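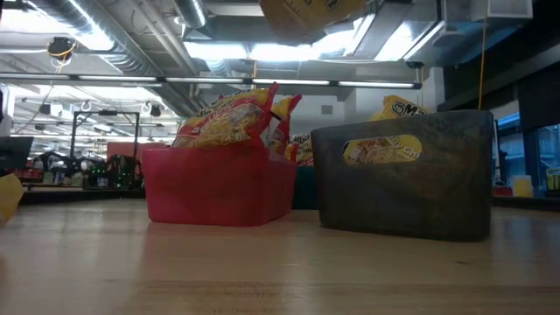 Noodle packets in the red bin, dark gray bin alongside.

Break Room and Snack Storage Checklist, February
Kovari Building, second floor

1. Dry goods off the floor: OK. Lowest shelf measures 7 inches clear.
2. Date labels on opened packages: NEEDS WORK. Two bags of rice had no label. Discarded.
3. Refrigerator temperature: OK. Read 40 F at the start of the shift and 40 F at noon.
4. Microwave door and seal: OK. Light splatter on the ceiling, wiped down.
5. Sink and drain: NEEDS WORK. Slow drain again. Work order 570 is still open with Prustetti Plumbing.
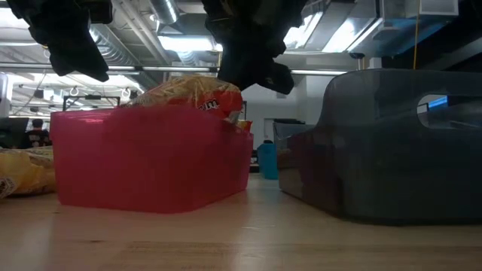

6. Traps and signs of pests: OK. Old droppings behind the Katayama vending machine were cleaned up last month and none have come back.
7. Cleaning supplies kept apart from food: NEEDS WORK. Spray bottle found next to the coffee filters. Moved to the closet.
8. Fire extinguisher: OK. Pin in place, gauge in the green.
9. Outlets near water: OK. Both tripped and reset when tested.
10. Trash lids: NEEDS WORK. Hinge on the Lident can is cracked. Replace before the next check.

Items marked NEEDS WORK stay on the list until signed off.

Recent checklists
Loading Dock, February
Stairwells and Exits
First Aid Cabinets
Restrooms, Second Floor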